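From: Velimir Dimitrov
To: Kotelbridge workspace list
Subject: Re: Desk by the brick wall

Rok Kneževič wrote:
> Does anyone still need the white desk against the brick wall? Matar
> have offered us 200 for it, drawers included. If it goes, I would like
> the shelves next to it cleared in the same week.
>
> Rok

Rok,

I would keep the desk. Dorko want 2 places from December and we have only one to give them at the moment. The three drawers are useful as well, as the Jadik people keep their paperwork in the cabinet and there is no room left in it for anyone else's.
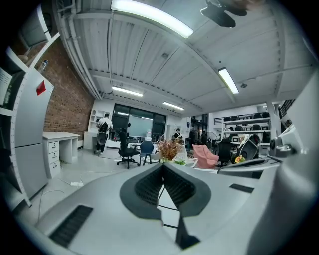
Brick wall side, with the shelving and desk on the left.

The shelves are a separate matter and I agree with you there. Most of what I have on them can go down to the store, and I will do mine before the end of the month. If the clear plastic bottle on one of the upper shelves is yours, please take it home.

The other thing is the power strip on the floor in front of the desk. The cables run out across the floor and I would like them along the wall before Dorko arrive – a longer strip fixed under the desk would do. I can fit it one evening after six if someone else buys it.

Please tell Matar no for now. The inventory number is 3891 if they ask about it again.

Velimir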